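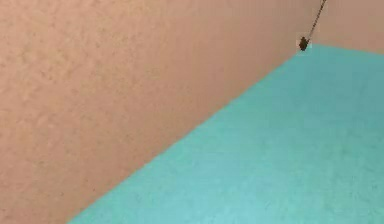
Pink wall, turquoise floor, no baseboard. Clean line where they meet.

Nizar Nassar
Thread on baseboards, and what you take on when you leave them out. I get asked for the bare wall-to-floor line on most jobs now. It can be done. It costs more than the trim did.

Baseboard does several jobs at once. It hides the gap at the edge of the floor, covers the ragged bottom of the drywall or plaster, and takes the hits from vacuums and shoes.

The gap is the part people argue with me over. A floating wood floor moves across the grain as indoor humidity goes up and down. Pin it tight against the wall and the movement goes into the middle of the room, where the boards lift.

Follow the gap printed in the flooring instructions. Manufacturers differ, and a wide room usually needs more than a narrow one. Door casings and pipes count as walls.

Sheet vinyl glued down over its full area moves far less. Poured resin has no boards at all. If the client wants a bare line, I push toward one of those two before anyone buys flooring.

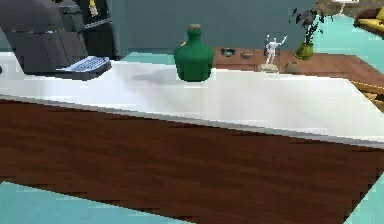
Second problem is the slab. Any dip near the wall shows once there is no trim to cover it. I check the perimeter with a straightedge and mark the lows in pencil. Do this before the wall finish goes on.

The Dakside job had 7 rooms and only 2 of them were flat enough at the edges to go without trim as they stood. The other rooms needed leveling compound along at least one wall.

Third is the bottom of the wall. Drywall is normally held up off the slab so it can't wick water. With no baseboard you need a metal or plastic stop bead there, set to a laser line, and then finished down to it.

Set the bead from the high point of the floor. Setting it from the low point means cutting it again later, with the finish already on. I have done this once.

Cost. On a house in Brindport last December the perimeter work came to $3,000 over a plain painted baseboard. Most of that was labor on the beads and the leveling. Materials were minor.

Someone asked about recessed baseboard, where the trim sits flush with the wall above it. It keeps the gap covered and you still get something to scrub. You have to plan it at framing - retrofitting means cutting back the board in every room.

Another option is a shadow gap with a small aluminum channel. It looks sharp on day one. It also collects dust, and a vacuum nozzle won't reach into the narrow ones. Ask who cleans the house before you draw it.

On paint: use something scrubbable on the bottom 4 inches whatever the rest of the wall gets. Same color, tougher finish. The sheen difference is visible in low sun, so test a patch by the window first.

Replies are open. If you have a detail for bare walls over radiant heat, post a section drawing. I have one going in next and I'm not happy with the corner yet.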